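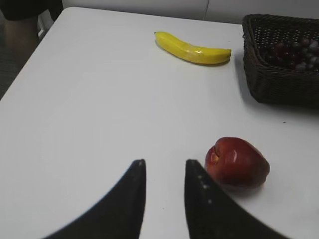
A red apple on a white tabletop.

Lodevby releases Pirasia 4, with container queries and cascade layers checked at build time

Lodevby has released version 4 of Pirasia, its stylesheet compiler for teams that maintain large shared component libraries. The release adds static checks for container queries and cascade layers, a new report format and a smaller default output. It is available from July to all holders of a current licence.

Earlier versions of Pirasia treated a container query as plain text and passed it through to the output file. A query that named a container missing from the project was therefore accepted without a warning, and the rules inside it were never applied. Version 4 reads every container-name declaration in the project first, then compares each query against that list. A name with no match stops the build and prints the file, the line and the nearest known spelling.

Layer order is handled in the same pass. Where two packages declare the same layers in a different order, the compiler lists both declarations and asks the project owner to fix the order in the root configuration file. It does not choose one on its own. Unlayered rules that override a layered rule are reported as notices, and can be raised to errors with a single setting.

"Most of the support requests we get are about a rule that is present in the file and has no effect on the page," said Anoma Saha, head of engineering at Lodevby. "In a project with 400 components, finding the reason by hand can take an afternoon. The compiler already holds the information needed to answer the question, so it should print it."

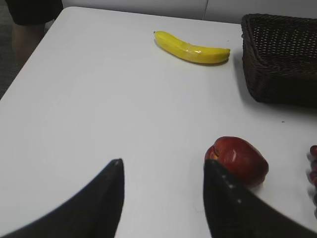

Changes to output and reports

Duplicate custom property declarations are now merged when their values and scope are identical. Source maps keep a pointer to each original line. On the Nimri component set, which Lodevby uses for its own regression tests and which holds some 3000 rules, all output files pass the existing checks with no change in computed styles.

Reports can be written as plain text or JSON. The HTML report from version 3 has been removed.

Upgrading

Projects on version 3 can be moved with the migrate command, which rewrites 11 renamed configuration keys and leaves stylesheets untouched. Plug-ins that call the old parser directly must be rebuilt. The Hernero editor extension needs its own update before it will show the new notices inline; until then they appear in the terminal only.

Version 3 will receive security fixes for one further year.

Press contact: Lodevby press office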